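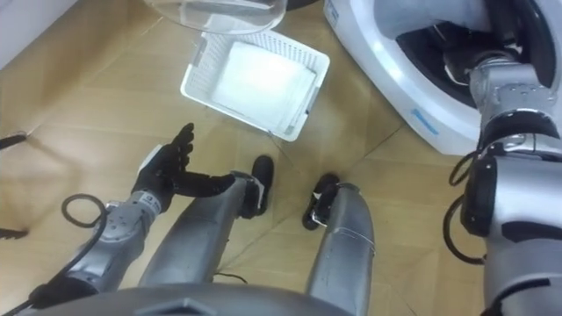
Fig. 2 — Washer, laundry basket and parquet floor.

Placing the basket and loading the drum

Before you start: the floor in front of the washer must be dry and level. On parquet, wipe up drips right away.

1. Set the basket on the floor in front of the machine, within easy reach of the drum. A slight angle is fine.
2. Put folded towels in the basket flat. Do not stack them above the rim.
3. Open the door fully and check the drum for small items.
4. Load towels one at a time, shaking each one out first.
5. Close the door until it clicks.

Note: Wash new white towels separately for the first two loads.

CAUTION: Keep cords and wires clear of the basket — they can catch in the perforated sides.

Sitside Laundry Guide, rev. 11/15/24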